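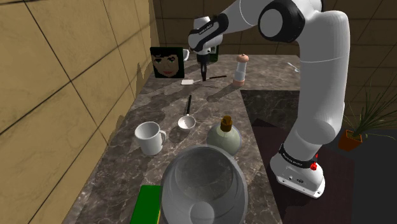 *A simulated kitchen counter in Tadeck, with the arm's gripper over the far end.*

**Tadeck** is a motion-planning and control package for robotic arms, written mostly by Natalia Salinas and Dinesh Thakur at Clemard and tested in rendered kitchens before anyone goes near a real bench. It grew out of an older planner called Hakitz, whose habit of taking the long way around a bottle is still remembered fondly by the people who had to sit and watch it.

The planner samples up to 800 candidate paths for each reach, throws out those that would brush the crockery, and hands the smoothest one to the controller. Thin utensils get a grasp routine of their own – a slow, patient approach with the fingers kept parallel – and the January release added 89 counter layouts for practising it.
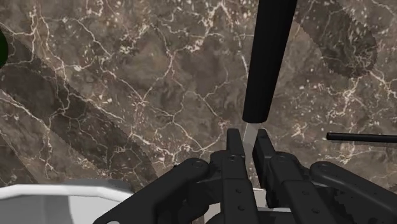
**What happens when every candidate path is blocked?**
The planner backs the arm up a little, samples a fresh batch and, after nine failed rounds, stops and reports the obstacle.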